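Clearing a surface, item by item

Raluca Filip runs the household sorting course at Inora and has taught it since January. Her method is plain. Everything goes into one pile on one printed cloth, and is then dealt with by material.

"Plastic first," she says. "Bags take up more room than anything else and weigh almost nothing. Flatten the wide part, fold it twice, then tuck in the end."

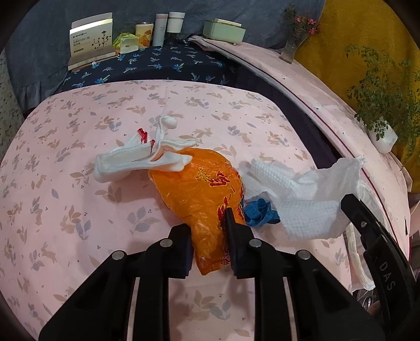
Cloth comes next. Filip wants each piece untwisted and laid flat before any decision is made on it. "A twisted piece looks like rubbish. Open it out and you may find you want it."

Paper cups she treats separately. A dented cup won't stack, so it goes to waste unless it is wanted for small parts. Tape measures are recoiled and put with the tools. Wallets and envelopes are opened and checked before they are moved at all. 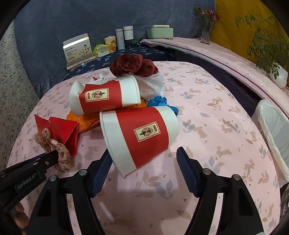

Mixed pile: paper cups, blue measuring tape, red folded item.

The last course had 43 places. Asked whether a patterned cloth makes small things harder to find, Filip agrees that it can. "Pale pink is fine. I wouldn't use a dark one." She allows 58 minutes for a full table, with the bin emptied once at the halfway point.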